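Maltilbridge Parents Board > School Life > Trips

Topic: Year 5 residential, phones or no phones?

mbali_maluleke
My daughter's class goes to the Flollelen outdoor center in April, 2 nights. The letter came on Friday and it says no phones at all, not even on the bus. Last year the children could call home in the evening. I would like to hear from parents whose children already went. Is it hard for them?

Oratile M
Mine went with the rule you describe. He was sad the first evening and after that he forgot we exist. The teachers put photos on the school page each night, so I could see him in the canoe with a very wet hat.

lesego70
I don't agree with this rule. We pay 3,000 for the trip and I can't say good night to my own child? A call of five minutes doesn't hurt anybody. My son sleeps badly in new places and the teachers don't know him like I do.

Oratile M
lesego70, they do take a call in an emergency. The number is on page two of the letter.

lesego70
I have read page two. Sleeping badly is not an emergency for them, but it is one for him.

mpho_vdm
I went as a parent helper last time, when calls were still allowed, so I can tell you how it was. There is one line in the hall and every child wanted it after dinner. Some of them were happy all day, then they heard their mother's voice and cried until ten. We missed the night walk because of it — this was the part the children had talked about since the bus.
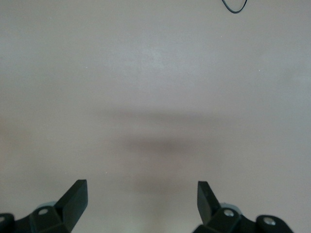

The second evening we stopped the calls and let them write postcards. It was much calmer, and they did the walk with lanterns. I understand lesego70 also. For a child who really has trouble with sleep, speak with Mrs. Venter before the trip. She was very kind about it with one family in our group.

mbali_maluleke
Thank you, this helps me. Do they still write the postcards?

mpho_vdm
Yes, but bring your own stamps. The shop at the center had none.

lesego70
I will write to Mrs. Venter. I still think the rule is too strict for ten-year-olds.

Oratile M
And please put the name in the rubber boots! We came home with two left ones.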